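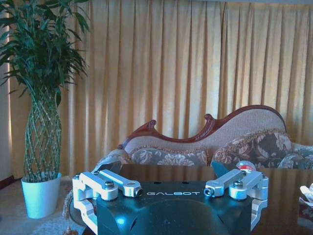 What will the robot do at the Lopes guesthouses?
Its job is light pickup in guest lounges. That means trash left on tables, such as paper and drink bottles. Bathrooms, beds and laundry stay with the housekeeping staff.

UNVILLE, 15 Feb 2018 - Lopes, which rents furnished suites by the night, plans to start using a two-armed robot in two of its lounges in April. Managers call the plan Gromer and say it will free housekeepers from "the boring part" of the shift. The housekeepers would like to know who decided which part that was.

"Picking up a tissue takes me a second, and I'm already in the room," said Halima Barasa, who cleans on the day crew. "While I do it I see the stain on the cushion and the lamp that's out. Does the machine write those down? They told me that's for later."

In a lounge with a rug, a carved sofa and a polished coffee table, the task comes down to a plastic bottle on its side and a few crumpled bits, with a small wastebasket on the floor by the table.
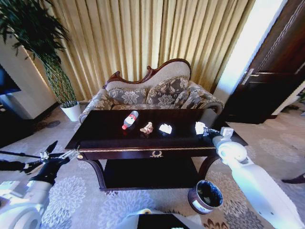

Operations manager Joar Midtbø said the company has no plan to cut jobs. Asked whether hours were covered by the same promise, he said schedules "always move with the season." The written notice handed to the crew says nothing on hours. It does say that one housekeeper per shift will become a "room lead," with the job of checking the robot's work and stepping in when it stops. The notice lists no raise for the role.

Lopes says it logged 2287 pieces of table trash in its lounges last year and uses the figure to make its case. Spread over a year, it comes to about 6 a day, and the company would not say how much paid time it expects to save.

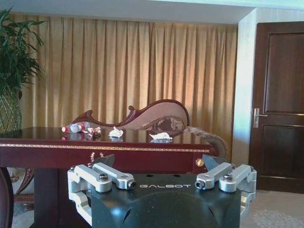

Who is responsible if something in a room gets broken?
Lopes says the company will cover damage during the first five weeks. After that, the room lead on duty will have to file a report, and the notice does not explain what happens next.

Teodoro Sebastian, who speaks for the housekeepers in meetings with management, said he has asked for that line to be rewritten. He has also asked to see test results, including how often a person had to help. So far he has been offered a visit.
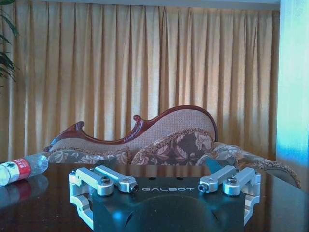 A soft ball of paper and a bottle are very different things to grip, Sebastian said, and guests leave plenty behind that is neither. Phones, earrings and pills all turn up on the tables. Staff are trained to set such items aside and call the desk. Midtbø said rules for lost property were "being worked on" and would be ready before the April start.

Barasa said she would take the room lead job if it came with a raise. The crew meets with management again before the end of the month.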